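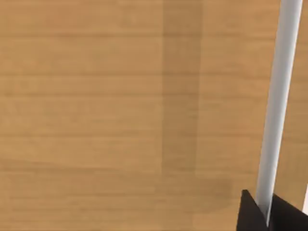
I went to the Skiltora open day last month, mainly to see the simulation room. Over 200 people had signed up and we were taken round in groups of 26. The first screen showed the view from just beside a gripper. It had two black fingers closed on the end of a white rod, with a wood-grain table under it. Our guide, Dagim Araya, said they try most tasks this way before going near real hardware, and he left it up while he took questions.

The next part was about clutter. A bare table is easy, he said, so they build desks with all sorts on them and change the layout between runs. One set has 46 layouts. 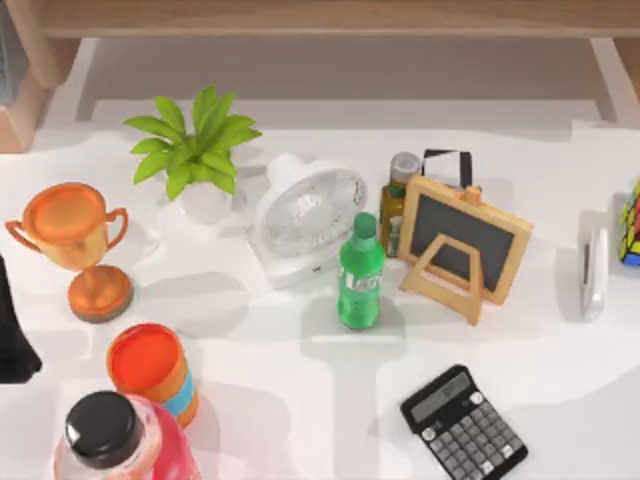
Each run is scored on its own and goes into a tool called Prekus, which sorts the failures by type. I asked how long a full set takes and was told 70 minutes on the machines they have now – quicker than I'd have guessed. Most of that is physics, and the drawing of the picture is a small part of it.

We then had a go at picking start points for a run ourselves. I chose badly and my arm stopped halfway with a joint limit warning.

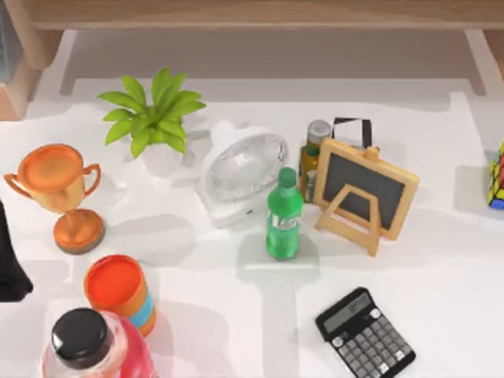

Dagim Araya told me that joint limits catch out new starters as well, and that the fix is usually to move the base before touching anything else. He also said the next open day will be in December, with the real arms running.

Tea was in the corridor afterwards. Parking is free but the sign for it is easy to miss.

Recent posts
Trolto workshop notes
A morning at Pretorius
Getting started with joint limits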